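Getting stains out of tea towels

I love a proper soak! Fill the laundry tub with the hottest water your tap gives, stir in two scoops of oxygen bleach (I buy the Proda one, the 994 g tub) and leave the tea towels in overnight. Curry, beetroot, that grey ring from wiping the barbie, it all lifts beautifully.

Keep coloured ones separate for the first few goes, especially anything red. My Kostiuk linen ones bled for ages, then settled down and now they're the best dryers in the drawer.

Skip fabric softener altogether. It coats the fibres and you end up pushing water around the plate. Half a cup of white vinegar in the rinse does a gorgeous job instead, but keep it well away from any chlorine bleach.
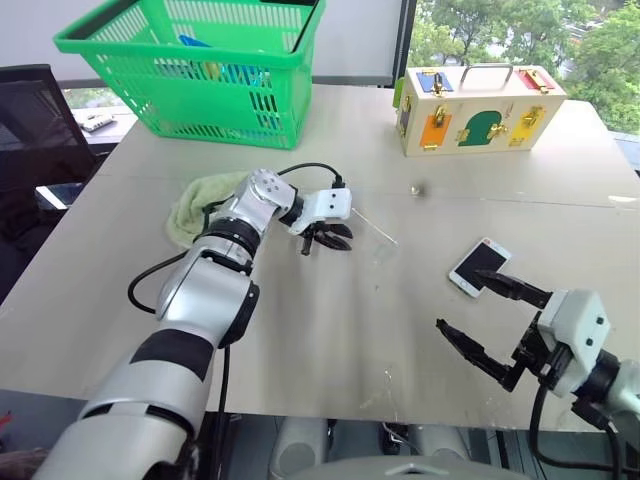

Line drying is the other half of it. Get them out by 9 am in full sun, pegged along the short edge, and any faint tomato marks will fade by lunch. In July I hang them over the clothes horse near the heater and give them a good snap first, which saves ironing!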